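Visit to the Bultton Household Skills Centre

Members of the Domestic Services Working Party visited the Bultton site on 28 May 2025 at the invitation of its director, Natalia Robles. The party was led by Themis Petridis and included Bendik Westerberg, who prepared the notes on which this report is based.

The morning began in the reception area with a short address on the work of the centre. Ms Robles explained that 312 people attended courses there in the last full year, most of them preparing for posts in hotels, care homes and hospital laundries. Members then toured the linen store, where sheets and towels are kept by size, and the sorting room, where incoming articles are divided by colour and weight.

The greater part of the visit was given to the handling of cloth. Fulgencio Zepeda, who has charge of this part of the programme, set out the order in which the tasks are taught: emptying a basket, laying an article flat, folding it and returning it to store. He remarked that the first of these receives less attention in most manuals than it deserves - a crumpled article has no obvious corner to begin from, and a poor start is carried through to the fold.

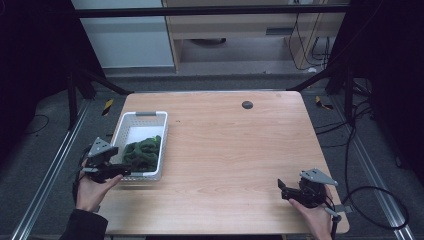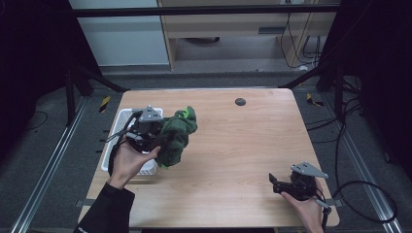 Work at the table with a dark green cloth and a white plastic basket.

Members noted with approval that the tabletop was kept clear apart from the work itself. Mr Petridis asked whether a deeper basket would be preferable. Mr Zepeda replied that the centre had tried several patterns and favoured an open-sided one, as the contents can be checked without tipping them out.

After lunch the party saw the mending room and the drying hall. The hall was extended in October and now provides 382 square metres of floor. Members felt that the signs between the two rooms could be larger, and Ms Robles undertook to look into the matter.

The working party wishes to record its thanks to the staff of the centre. A return visit by Bultton to the Suvham training rooms is under discussion - Mr Westerberg will write to members when dates are known.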